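**1/** People keep asking me if a machine can do the laundry yet. Short answer: parts of it. Washing was solved before I was born. Folding is where it gets slow.

**2/** The problem is the shirt. A box has the same shape every time you look at it. A T-shirt dropped on a table has a new shape every time, and half of it is hidden under the other half.

**3/** So before any folding, the arm has to find an edge or a corner it can trust. Pick the wrong layer and you lift a bundle.

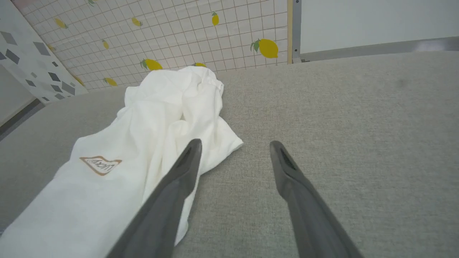

White T-shirt, gray felt.
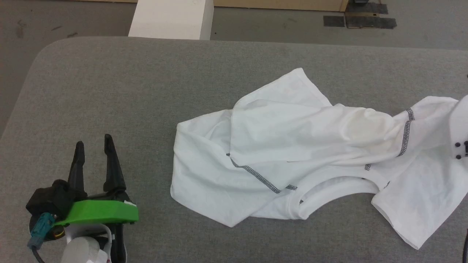 **Filed under: Laundry, soft stuff**

**4/** Dark seams on a white shirt are a help to me when I fold. I can follow a stitch line to a sleeve. I don't know how much a given system gets out of them.

**5/** Hanne Niskanen asked what I'd count as "done." My answer: 40 shirts from a basket, mixed sizes, no one stepping in. I'd allow 2 bad folds. I have not seen that yet.

**6/** Speed matters less to me. If it takes 17 minutes a shirt but runs while I'm at work, fine. In a shop, that's no good. Samuele Martinelli runs a hotel laundry and says he couldn't use it at that pace.

**7/** For stiff things I'm more hopeful. Trays, bins, boxed parts on a shelf. I'd expect those chores to go first, in shops before homes.

**8/** Socks I will cover in July. Inside-out ones get their own post.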